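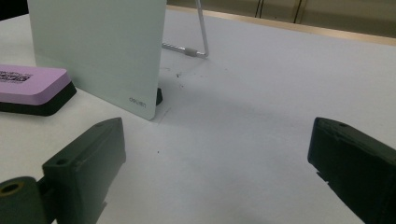
Kemeys wrote back to say that the 400 stone should never have been left standing in water between sessions, that the binder in the Drunow stones softens if it is, and that they would not replace it on those grounds. They did say the 3000 was made differently and would come to no harm either way.

So that settles the first question from last week. The softness is our doing. I had it down as a bad stone.

Home | Notebook | Bench | Stores | Contact
Print this page | E-mail this page

Friday, Rastholm workshop

Plane irons and the sharpening bench, continued.

Took the 400 out of the tub before opening up and let it dry on the rack by the window. It had a hollow down the middle, worst towards the end nearest the sink, where we all seem to start the stroke. Pencil grid on the face, then on to the coarse flattening plate (the 100 side). The pencil went from both ends quickly and stayed in the middle for a long time. Redrew it twice. By half past ten the grid was coming off evenly and the straightedge showed no light along the length or on either diagonal. There is still a low corner, too small to bother with.

The slurry off the plate was much thicker than it should be. I put this down to the soft layer on top. Once through that, the stone felt normal again and cut with the sound it used to have. I would like to think the rest of the thickness is sound but will not know until it has had a few weeks of use.

Irons done today, all at the usual bevel:

Jack plane, Wamico iron. Small chip at the left corner. Ground back past it, then 400, then 3000. Took a burr all the way across without trouble. Back was already flat near the edge.

Smoother, Wamico iron. No chips, only dull. Went straight to the 3000 and it was too slow, so back to the 400 for a few strokes and then up again. Should have done that to start with.

Block plane, old iron, no maker's mark left. The back has never been flattened properly and there is pitting close to the edge. Worked at it for a while and the pits are still there. I would get past them if I lost more length, but there is not much length to lose. Left it usable and put it back.

Tried the smoother on the offcut of sycamore from the stair job. Clean shaving in the middle, slight tracks at both sides, so the iron needs a touch more camber. The edge itself was fine. On the pine the tracks did not show.

Honing guide: the roller is stiff again. Grit in the axle. Cleaned it with a brush and a drop of oil and wiped it well, as oil on the water stones is a nuisance. If it seizes again I suggest we replace it and stop nursing it along. Freehand was quicker for the block plane iron in any case, though the bevel came out slightly rounded.

One thing I want to change is how often the stones get flattened. At present it happens when somebody notices a problem, and by then the backs of the irons have picked up the hollow as well. Proposal is a quick pencil grid and a rub on the plate after every 7 irons, with a tick on the card by the sink. The 400 needs it more than the 3000, but it is simpler to do both.

Other changes from today:

- The 400 lives dry on the rack. Soak before use until the bubbles stop, then take it out.
- The 3000 only needs water splashed on the face.
- Start strokes at both ends in turn. Turn the stone round halfway through an iron.
- Rinse the plate after use and stand it on edge. It had rust spots along one side.

To do: camber on the smoother iron. Ask Kemeys the price of a second 400, same size as the old one so that it fits the holder. Spokeshave blades have not been looked at yet. The strop wants a new piece of leather, and I think there is some in the bottom drawer under the sandpaper.

Page last updated: September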